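About Cakaven

Home | About | Projects | Data | Contact

Who we are

Cakaven is a data collection company. We prepare recorded examples of everyday handling tasks for groups that train robot arms to work with household and kitchen objects. Our clients are university laboratories, equipment makers and software teams that need demonstrations carried out by trained people under consistent conditions.

The company was founded by Vy Đàm, who serves as director and remains responsible for the written protocols used in every project. It began with 2 workstations in a single rented room. Today we operate 19 workstations and maintain our own staff for setup, operation, review and delivery.

What we do

Each project begins with a task sheet agreed upon with the client. The sheet names the objects, the surfaces and containers to be used, the starting arrangements that are permitted, and the point at which a demonstration is considered finished. Operators then guide the arm through the task by hand controller. The wrist camera and the joint positions are recorded together, and the written instruction is stored with them.

Our operators complete 96 hours of supervised practice before their recordings are accepted for delivery. They are paid by the hour, and their pay does not depend on the number of demonstrations they produce. Unsuccessful attempts are retained and labeled as such, as many clients request them for training.

Our object library holds 195 items, among them bottles, trays, boxes, toy food and simple tools. Objects are placed in a new arrangement before each demonstration. Operators are asked to vary spacing and orientation across the full reach of the arm, including positions near the border of the camera's view. 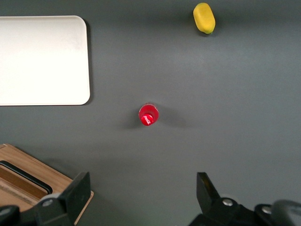 Page last modified: October

Tabletop sets such as this one, with a red bottle standing clear of a white tray and a small yellow object farther back, belong to our Pluva program. Pluva covers single-arm work on a plain gray surface. Task sheets in the program are limited to short instructions that can be stated in one sentence, such as placing a named object on a tray or moving it to the other side of the table.

The Tăng program deals with longer activities made up of several steps, including sorting, packing and clearing a work surface. Recordings in Tăng are divided into segments, and each segment carries its own instruction. A project may draw on both programs when the client requires it.

Review and delivery

Every recording is viewed in full by a reviewer who did not take part in collecting it. The reviewer confirms that the instruction matches the action, that the camera view is usable from start to finish, and that the outcome has been labeled correctly. Recordings that do not meet the task sheet are returned to the operations team with a written note.

Accepted material is delivered through Kevgate, our file transfer and version control service. Clients receive the recordings, the task sheets, the object list and a change log for each release. Earlier releases remain available for the length of the agreement so that training results can be compared.

Privacy and conduct

Recording areas are closed to visitors during collection. Recordings in which a person's face can be recognized are removed before review, and operators are identified in delivered files only by a project number. Client task sheets are treated as confidential and are not shared between projects.

Working with us

Inquiries about new projects should be sent through the Contact page and should include a short description of the robot arm, the intended tasks and the preferred file format. Requests for sample recordings from the Pluva program are considered individually. Openings for operators and reviewers are posted on the same page as they become available.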